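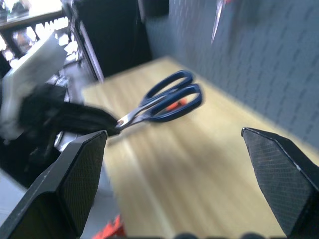 Filed under: Company News / Office & School Supply
0 comments | 3 shares

Candness Opens Blade Sharpening and Repair Service for Schools and Offices at Padbridge Site

PADBRIDGE – Candness, a maker and servicer of hand cutting tools, has opened a mail-in sharpening and repair service for scissors, paper trimmers and craft knives used in schools, offices and public libraries. The service runs from the company's Padbridge site and began taking orders in March. It covers tools of any make, including those not sold by Candness.

The service was set up after a trial with 161 schools and libraries in the Padbridge and Gilbert areas. Sites in the trial sent in tools that had been set aside as dull, loose or stiff. Each tool was checked, sorted by fault and either repaired or sent for metal recycling. Results from the trial were used to set the price bands, the turnaround time and the list of faults that the workshop will accept.

Most of the scissors received in the trial had one of two faults: a worn edge or a pivot that had worked loose. A loose pivot lets the blades move apart under load, so that paper folds between them and does not cut. Users tend to read this as a dull edge. In many cases the edge is still within limits, and the pair can be returned to use by resetting the pivot and cleaning the inside faces of the blades.

How the service works

Customers order a return box through the Candness website. Each box holds up to 20 pairs of standard office scissors, or a smaller number of larger tools. The box has a cardboard insert that keeps blades closed and apart from one another during shipping. A packing sheet is supplied with the box and must be filled in before it is sealed.

On arrival, tools are logged against the packing sheet and cleaned to remove glue, tape residue and paper dust. Glue is the most common cause of stiff action in school scissors and is removed with a citrus-based cleaner before any grinding is done. The pivot is then checked for play. Riveted pivots are tightened in a press. Screw pivots are taken apart, cleaned, given a light oil and reset.

Edges are ground on a wet belt to the angle set by the original maker, where that angle is known. Where it is not known, the workshop measures the existing bevel and follows it. Grinding is limited to the outside bevel – the inside face is only lapped flat, as removing metal there changes the set of the blades and cannot be undone. After grinding, each pair is given a cut test on copy paper, thin card and cotton cloth, along the full length of the blade to the tip.

Trimmer blades are handled on a separate line. Straight guillotine blades are removed from the arm, ground, and refitted with new fasteners. Rotary wheels are replaced with new parts, as regrinding a wheel reduces its diameter and affects the contact pressure against the cutting strip. Craft knife handles are cleaned and checked, and worn collets are replaced. Loose craft knife blades are not accepted by mail.

Tools accepted

The workshop accepts general-purpose scissors, fabric shears, pinking shears, blunt-tip school scissors, left-handed scissors, bench trimmers and craft knife handles. Plastic handles with surface marks or fading are accepted and returned as they are. Handles that are split through, or that have separated from the blade tang, are not repaired. The owner is told before such a pair is recycled and may ask for it to be sent back.

Serrated scissors are accepted for cleaning and pivot work only. Medical scissors, garden tools, kitchen knives and hair shears are outside the scope of the service.

Turnaround and pricing

Standard turnaround is 4 working days from the day a box is logged. Trimmer work may take longer if parts have to be ordered. During the weeks before the start of the school year, customers are advised to book a slot before shipping, and the website will show the next open date.

Pricing is by the box for scissors and by the unit for trimmers. Pairs that cannot be repaired are not charged. Return shipping is included in the box price for addresses within the Padbridge and Gilbert delivery zones. Other addresses are charged at the carrier's rate, shown at checkout.

Record keeping

School districts and other large customers may use Ilura, the company's online tool log, at no added cost. Ilura lists each box sent, the fault found on each tool, the work done and the date of return. Records can be sorted by building or department and saved as a spreadsheet. The log can also be used to flag tools that come back with the same fault more than once, which may point to a poor match between the tool and the task. A common case is light office scissors used for cardboard or plastic strapping.

Care guidance

Candness has also issued a one-page care sheet, which is packed with each returned box and can be downloaded from the website. It recommends wiping blades with a dry cloth after cutting tape or labels, storing scissors closed, and keeping separate pairs for paper and fabric. A single drop of light oil at the pivot is enough for a school term. Scissors should not be put through a dishwasher. Heat and detergent can loosen the joint between a plastic handle and the metal, and water left in the pivot leads to rust that is hard to see until the action stiffens.

The care sheet also has a short test that staff can carry out before sending tools in. The pair is opened fully, held level by one handle, and the other handle is released. A well-set pair will close part of the way and stop. A pair that falls shut is likely to have a loose pivot, and a pair that does not move at all should be cleaned before any other work is done.

Availability

Return boxes can be ordered now. A walk-in counter at the Padbridge site is open from 8 a.m. to 4 p.m. for customers who prefer to drop off tools in person. A second drop-off counter, in Gilbert, is planned for later in the year.

About Candness

Candness makes and services hand cutting tools for education, office and craft use. The company is based in Padbridge, where it runs its workshop, parts store and customer support desk.

Press and customer inquiries may be sent through the contact form on the Candness website.

Tags: scissors, sharpening, school supplies, repair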